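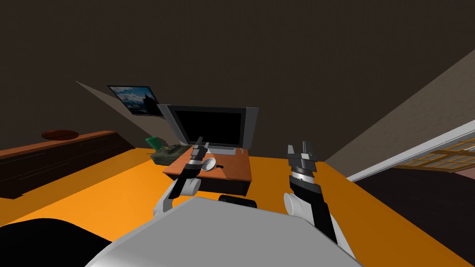
Landscape over the TV, thin black frame.

Threads > Home & Family > Hanging pictures, a long one

Search this site Go

4/12/26

Okay, I promised a few of you I'd write down everything I've learned about hanging pictures since we moved to Wirnville, and it's Sunday and the laundry can wait, so get a cup of something. This will run long. I'm sorry and also not very sorry.

First, some background. We moved in October, and for months every picture we own leaned against the baseboard in the hallway, facing the wall like kids in trouble. I kept saying I was "waiting to see how the light falls." I was scared of making holes.

The person who got me over it was Gergely Vass, who runs the frame shop back in Tarcombe. I'd driven over with a watercolor of my aunt's that needed new glass, and I must have talked at him for half an hour about my walls. He let me finish (so patient!) and then he asked if I owned any spackle.

That was more or less the whole lesson. A nail hole is tiny. You fill it, you wait, you wipe it down, you dab on paint. I had been treating each one like surgery.

Now, height. Most people hang too high, and I was the worst of them. In our old place you had to look up at everything as if you were in a bank lobby. Gergely's advice was to sit down in the chair you really use and have somebody hold the picture up while you boss them around from there.

My husband held up my aunt's watercolor for so long that he started naming the birds in it. We went lower, then lower again, and then it looked right and we both said so at the same time. Fourteen years married and that almost never happens.

Over a TV is a question all its own, and I get asked about it more than anything. Some folks will tell you never to do it. I like it fine! The screen is off for a good part of the day, and it's nice to have something up there to rest your eyes on. I'd go with a landscape, something with plenty of sky, and leave a little breathing room between the two.

What I wouldn't put there is anything with glass across from a big window. We tried my mother-in-law's wedding portrait in that spot and all I could see was the neighbor's minivan.

Paper templates – please do this. Trace the frame on grocery bags, cut it out, stick it up with painter's tape and live with it for a few days. Ours were up for 9 days, mostly out of laziness, and I moved the one by the stairs 2 times before I got the hammer out. The dog barked at it once.

Hooks. I used the Hevix ones on the plaster walls and plain old nails everywhere else. I have no deep opinion here. Check what your frame weighs and read the package. For the mirror we got help, and I'd say the same to you.

Somebody is going to ask about cost, so I'll tell you. I spent roughly $400 on the whole house, and nearly all of it went to the new glass and one big mat that had to be cut special. The hooks and tape were pocket change. I did not buy a single new picture, which I'm a little proud of.

My favorite wall ended up being the dumb little one outside the bathroom. It has the kids' school drawings, a postcard from the Yoons next door (they went to the lake and wrote us even though they'd be home before it came), and a recipe card in my grandmother's handwriting for a cake that isn't very good.

I'd been saving that card in a drawer for years so it wouldn't get hurt. Now I walk past it every morning with my toothbrush in my mouth and think about her kitchen. She would've said the frame was too fancy for it.

If you have kids, let them pick one wall and don't argue. Ours chose a poster of sharks and a place mat from a pancake house. The place mat is hung very straight. My daughter, who is 10, borrowed my level and would not give it back until she was satisfied.

Still leaning in the hallway: one large print of a harbor that I've never liked and can't give away, because it came from my brother and he visits. If you've solved this problem, my messages are open.

Going to switch the laundry over now. Send me your walls, crooked ones too, and I'll answer when the towels are folded.

Contact | Copyright 2026 | Back to top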